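made it to the Milix open day, thread as I go. typing with one thumb so bear with me

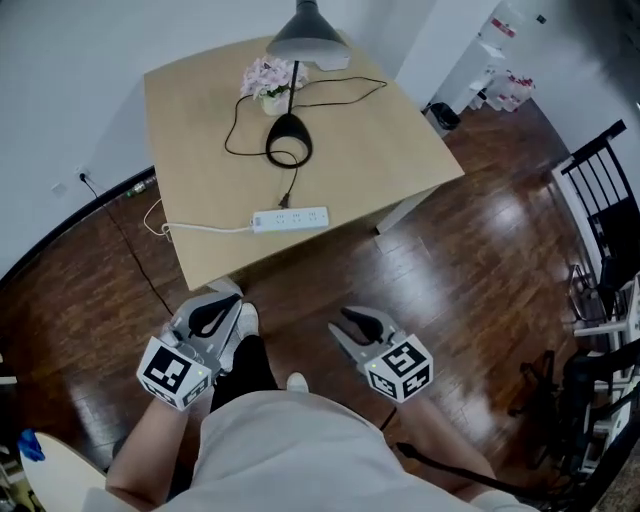
doors opened at 10 and there was already a line down the stairs. Teguh Ginting is running the morning demos, talks fast, knows everything

so the deal today is people doing household stuff with handheld grippers and the robot side learns from it later. they want 1,000 recordings by the end of May. they're at 148

lamps and plugs are the hard part acording to Teguh. cords never lie the same way twice. towels are easier – did not expect that

asked if they throw out the bad tries. nope, all kept, sorted afterward

got a turn!! your wrists feel it fast. dropped a plug, picked it up, dropped it again. a kid behind me did way better

Heloísa Batista from Onilel gave the noon talk. 200 chairs, people standing in teh back. her bit on why they train in ordinary rooms was the best 15 minutes of the day

she says the next round moves to the Tindesmont building, more rooms, more junk on the tables

coffee is free, sandwiches are not

second demo slot is at 3, sign-up sheet is by the stairs. going back in – more later if my phone holds out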